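How I clear up after a rice supper (without sticky grains all over the house)

I eat rice most nights. It's cheap, it's quick and I never get bored of it, but for years I dreaded the clearing up. You know how it goes. One grain gets under a plate, another dries onto the sleeve of your jumper, and a week later you find one in the cutlery drawer that's turned into a tiny pebble.

So I've settled on a way of doing it that keeps everything on the table until the table's finished with. A few of you asked for it after my post about the Irel shelves (thank you for all the lovely comments on that one, by the way!) so I've finally sat down and written it out.

What you need

A serving tray, one with a bit of a rim. Mine's a dark brown one.
A second, smaller tray or a mat for scraps. Go for black or something else dark, so the rice shows up against it.
A dish rack. I had a folding one from Clutix that pinched my fingers, and I much prefer a plain plastic one that stays put.
A clear tub with a cloth in it.
A washing-up bowl, if you're going to wash at the table like I sometimes do. The sink's fine too.

Set it up before you eat

Put the serving tray in the middle, the rack on the right and the tub and scraps tray on the left. If you're left-handed you might want to swap the whole lot round. I do this while the rice is having its rest with the lid on, and it takes me less time than finding a clean tea towel.

Lay the meal out on the tray as well. I like my big plate at the back, rice bowl in the middle, and the small things at the front, with the chopsticks down the right-hand side. Green tea goes in a little cup at the corner where I can reach it. My sister-in-law thinks it's all a bit much for a Tuesday but I find I eat slower when it's laid out nicely.

Clearing up, in order

1. Finish your tea, or tip it away. Do this first. I once knocked a full cup straight into the rice and it was like wallpaper paste.

2. Tip any leftover rice onto the dark tray. One go, bowl held low, and give the bottom a tap. If you hold it high the grains bounce. This is only for rice you're throwing out – if you want to keep some for frying tomorrow, it needs to go into a lidded box and into the fridge as soon as you can manage it, not sit there while you potter.

3. Go round the inside of the bowl with a damp spoon. Anything that's really welded on can have a soak in cold water. I used to use hot and it made a starchy glue. Cold for 20 minutes, then wash as normal.

4. Wash the cup first, then bowls, then the plate. The cup's the cleanest, so the water stays decent for longer. My old Trarnley cups get stained if they're left, and a bit of bicarb on a finger sorts that out.

5. Rack them. I lay small cups on their side if I'm short of space, although upside down at a slant is better for draining. Big plates go at the back so you're not reaching over them.

6. Leave the chopsticks where they are till last. They weigh nothing and they roll, and if you put them in the rack early they slide through the gaps. Wash them flat in your hand, wipe them, and stand them in a jar, tips up. Wooden ones don't like a long soak.

7. Now the tray. Pick off any grains, then wipe it towards you with the cloth. Seasoning gets everywhere too, so have a look in the corners.

8. Last of all, carry the dark tray to the bin in both hands. Slide the rice in and rinse the tray straight away.

If you've got a wooden table like me, give it a quick dry wipe to finish. Don't scrub at a stuck grain with anything rough. Lay the damp cloth over it, go and make another cup of tea, and it'll lift off by itself.
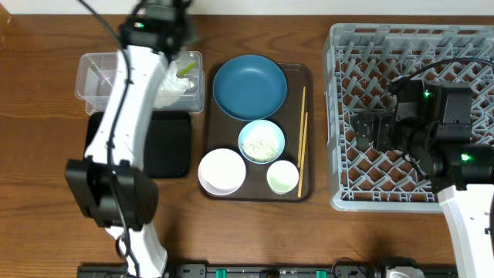
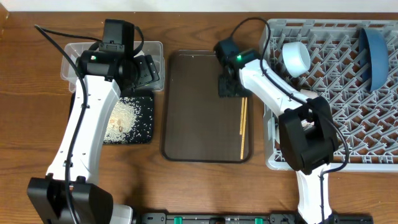 First one: rice still in the pale blue bowl, on the brown tray. Second one: rice on the black, a small white cup on its side in the rack and the chopsticks still waiting.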